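Search this repository
Go to file

# flovska-prices

Launch and street prices for VR headsets sold through the Plaltine and Myklebust web stores. Prices are scraped nightly and merged into one CSV by the Jondstead parser.

## Contents

- `headsets.csv` – 185 rows, one per model and bundle
- `stores.csv` – store codes, 2 rows
- `columns.txt` – notes on all 14 columns 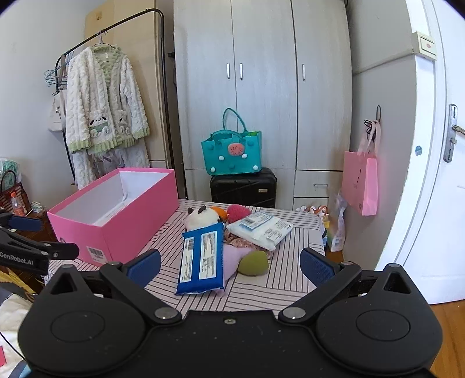

Prices are in US dollars before sales tax. Shipping is left out. Bundles with controllers get their own row and are never split into parts.

## Known gaps

Refurbished units are missing before August. In five rows the launch price was taken from a cached store page and is flagged `cached`. Myklebust rounds to whole dollars – do not compare cents across stores.

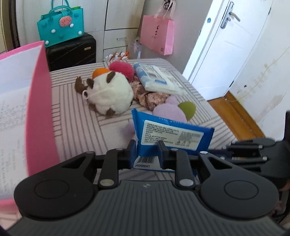
*Fig. 2. Blue plastic packet over striped fabric.*

## License

Data is CC BY 4.0. Parser code is MIT.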